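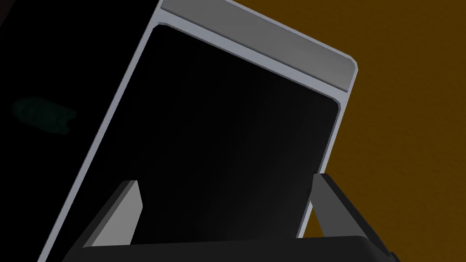
Suspension setup for club racers, session 4 handout

Okay, so last time we got as far as spring preload and then I ran out of time, as usual. Dig out your sag sheets from January because we're going to use those numbers tonight. If you lost yours, share with whoever is next to you and re-measure before the next track day at Dadside.

Quick recap first. Preload sets where in its travel the bike sits. It does not make the spring stiffer! I keep seeing people crank in preload to cure a fork that dives on the brakes, and all they get is a bike that sits too tall and turns in like a bus. If you're out of adjustment and still blowing through the travel, you need a heavier spring. Buy the spring.

Damping is tonight's subject. Compression damping slows the fork or shock down on its way in, rebound slows it on its way back out. Both are usually counted in clicks out from fully closed, so turn the adjuster clockwise until it stops (gently, please, those needles are soft) and count backward from there. Write down where you started before you touch anything.

My rule is two clicks at a time, one end of the bike at a time. Ride it, come in, write it down. I know that's boring when you've only got a 22 minute session and you want to go play, but if you change the front and the rear together you've learned nothing about either one.

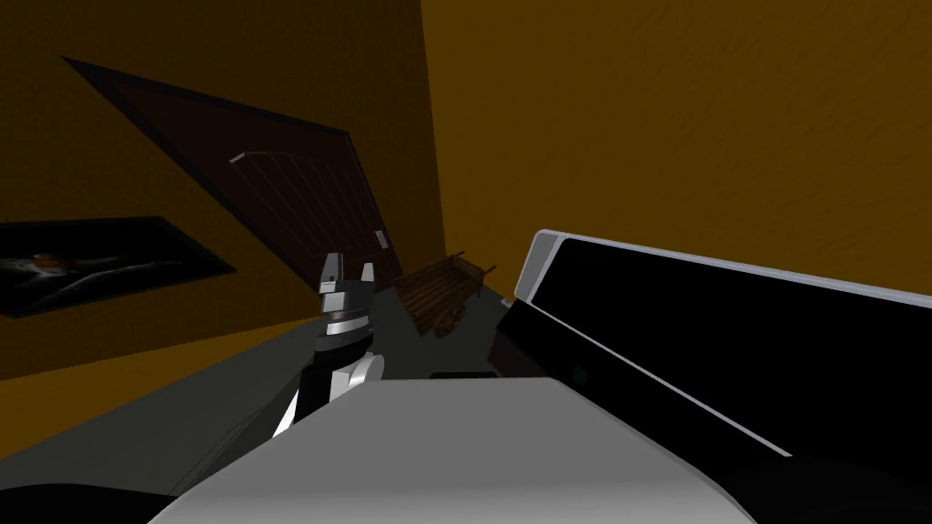
Hassanpour asked last week whether you should set rebound by bouncing the bike in the paddock, and if so, how fast it ought to come back up. Good question, and my answer is yes, as a starting point. Push down hard on the seat and let go. The rear should rise in one smooth move and settle. If it pops up and bobs, add rebound. If it creeps up like an elevator, take some out. After that the lap does the talking.

What to feel for on track:

Front pushes wide on the gas coming out: rear may be squatting too much, or the front is topping out too fast. Try a little more front rebound first.

Bike feels fine for a few laps, then gets harsh over the bumps: often too much rebound. The wheel can't get back down before the next bump, and the whole thing packs down lower and lower. The back straight at Dreranton is great for finding this one, unfortunately.

Rear steps around under hard braking: check ride height before you blame the damping.

Keep in mind that tires will fool you. A worn rear feels a lot like bad damping, and I once spent a whole morning chasing a chatter that went away with fresh rubber. Check pressures hot, the minute you come in, with the same gauge every time.
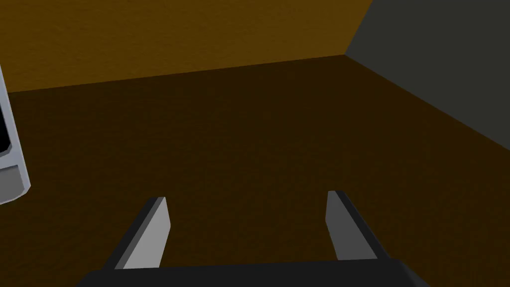
Page 2

Homework. Take the Mustiser log sheet (there's a stack by the door) and fill in one row per session: clicks front and rear, tire pressures, track temperature, and one plain sentence on how the bike felt. Do up to four sessions. Don't write "good." Good where? Turn-in, mid-corner, drive?

Next session is 1 Aug 2026, and we'll be on geometry: fork height in the clamps, swingarm angle, and why two millimeters can feel like a different motorcycle. Bring your sheets and a tape measure that reads metric.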